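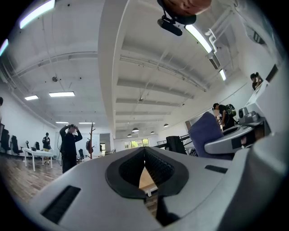
The rubber pad on a hand-held gripper, with the room behind it.

How do you choose a robot's hand?

Print this page
E-mail this page

Your hand can pick up a grape, a brick and a wet bar of soap. You don't have to change hands in between. Robots find this very hard, so the people who build them spend a lot of time testing different hands to see which one does which job best.

A robot's hand is usually called a gripper. Some grippers have fingers. Some use suction, like the sucker on a toy arrow. Some have two parts that close together like tongs.

The gripper in the photograph is a hand-held one. A person holds it and moves it about, and the camera on it records what it sees. The pad in the middle is rubber and shaped like a letter V. Look closely at the black part inside the V and you will find lots of fine ridges. You have ridges too, on the tips of your fingers.

Why a V?

Try this with a pencil. Press it between two flat rulers and push the end with your nose. The pencil rolls or swings round quite easily. Now fold a piece of stiff card into a V and rest the pencil in the fold. It settles at the bottom and stays there. Round things such as pencils, bottles and broom handles like to sit in a V. Flat things, such as a playing card lying on a table, are a different matter. A V is not much help with those.

Rubber is useful because it squashes a little. When it squashes, more of it touches the object. Rubber also has a lot of friction, the force that stops things sliding over each other. Socks on a shiny floor have little friction. Trainers have more.

Testing grippers fairly

Darnell Calloway tests grippers at a workshop called Lindgren. Last November he compared three of them. Their names were Dastov, Lirkix and Jamau. Dastov had flat metal fingers, Lirkix had a V-shaped pad and Jamau had a suction cup.

He began by choosing 12 objects. There was a tennis ball, a mug, a sponge, a spoon, a paperback book, an empty bottle and a bottle full of water. There was also a toothbrush, a sock, a boiled egg, a ruler and a bag of rice. Each gripper had to lift every object, hold it while Darnell counted to five, and put it down again without dropping it.

To make the test fair, he kept as many things the same as he could. Every object started in the same spot, marked with tape. Each gripper moved at the same speed. If he had let one gripper go slowly and made another one hurry, he would not have known whether the hand or the speed made the difference.

He also did each lift many times. One try doesn't tell you much. You might throw a ball of paper into a bin on your first go and then miss the next nine. By the end, Darnell had written down 1346 lifts in his notebook, including the ones that went wrong. He keeps those because they show him what to fix.

What he found

Dastov was good with the book and the ruler. It cracked the egg. Metal fingers don't squash, so all the push went into a small bit of shell.

Lirkix was the best with both bottles and the toothbrush. It held the egg as well, most of the time. It could not pick the ruler up when it was lying flat - the pad just pushed it along the table.

Jamau lifted the book and the mug with no trouble. It could do nothing at all with the sponge. Suction needs a smooth surface with no gaps, and a sponge is full of holes that let the air in.

The sock was awkward for all three.

So there was no single winner. A factory that packs bottles might pick Lirkix. A library might want Dastov.

How heavy is too heavy?

Next came the weight test. Rafferty Quintanilla, who works with Darnell, filled a plastic bottle with 500 grams of water, and then a bigger one with 1000 grams. Lirkix held the first bottle every time. With the second, the bottle slowly slid down through the pad. They squeezed harder and tried again, and this time it stayed put.

Squeezing harder is not always the answer. It works for a strong bottle, but think what it would do to a ripe tomato. A good gripper has to squeeze enough to stop the object slipping and still leave it in one piece. You do this all day without thinking about it, because your skin feels the first tiny slip and your fingers tighten. Many grippers can't feel anything, so somebody has to decide how hard they should squeeze.

Try it yourself

You will need kitchen tongs, two rubber bands and some things that won't break. Ask a grown-up before you borrow the tongs.

Pick up each object with the plain tongs ten times and write down how many times you drop it. Then wind a rubber band round each tip and do it all again. Which objects got easier? Did any get harder?

Words to know

Gripper - the part of a robot that holds things.
Friction - a force that stops things sliding.
Suction - holding on by taking air away.
Fair test - a test where you change only one thing at a time.

Print this page
E-mail this page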